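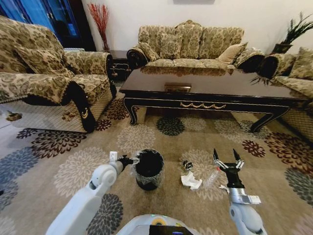

Two-arm build won't reliably pick a clear bottle off a patterned rug. Camera, gripper or wishful thinking?

Posted by Kazue Kobori in Home Builds

I've been putting together a two-arm robot at home from a Trenureo arm kit, with Bilura grippers (two fingers, pointed tips). The job is dull on purpose. Pick litter up off the living room rug, drop it in the wastebasket, stop. Test litter is a crumpled tissue, a wrapper and a clear plastic bottle lying on its side.

The tissue is fine. The wrapper is fine most of the time. The bottle is a coin toss. Over 40 tries it got hold of the bottle 9 times, and I'm not convinced all of those were on purpose. The rug has big flower shapes all over it and you can see the pattern straight through the plastic.

The seller's forum says to buy the Zudell depth camera, which costs 475 dollars. I've noticed that the seller's forum says this about every problem, including one guy whose wheel fell off. Before I spend that, has anyone here really fixed clear objects this way, or am I paying to be disappointed in higher resolution?

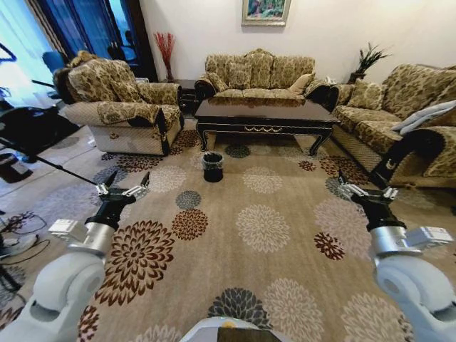
I should add that I don't want to swap the rug or move the furniture. If it only works on a bare gray floor then it doesn't work, as far as I'm concerned. Lighting is whatever comes in the window. I run it mostly in the late morning.

tapewormhole

Get the depth camera. Mine sees everything. You get what you pay for.

benchgrinder_lou

Hold on to your money for now. I own that kind of sensor and clear plastic is about the worst thing you can show it. A lot of the light goes through the bottle, so the depth reading you get back is often the rug. You'd have a very nice map of a rug.

Things I would try first, cheapest at the top:

Put a strip of masking tape on the bottle and run it again. If it suddenly gets picked up nearly every time, your arms and grippers are okay and the trouble is all in the seeing. If it still misses, no camera is going to save you.

Look at your training pictures. How many have a clear bottle on THAT rug? I had almost none and was blaming the hardware. I took 190 more, with the bottle turned every which way, and it went from hopeless to decent. Not great – decent. Anyone claiming great should post the failures too.

Aim for the cap end. It's easier to see than the body and the bottle is narrower there. Pointed tips on a round, slippery body will just push it along.

Also, don't put the bin in the same spot for every run. Mine turned out to have learned the spot and had no idea what a bin was.

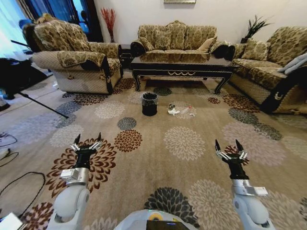

Bin in front of the coffee table, tissue and bottle to the right of it.

Kazue Kobori

Did the tape test. With tape it got the bottle far more often, so it's the seeing. Slightly annoyed at how simple that was. I'm taking more pictures this week and leaving the camera in the store.

One thing I don't buy is the cap idea. With the cap end pointed away from the robot, the wrist has to reach over the whole bottle and it looks awful. Maybe with the other arm.

gantry_dan

Has anybody tried this with the Chuang rubber fingertips? They're supposed to stop the rolling. I have a set but haven't put them on yet, so take that for what it's worth.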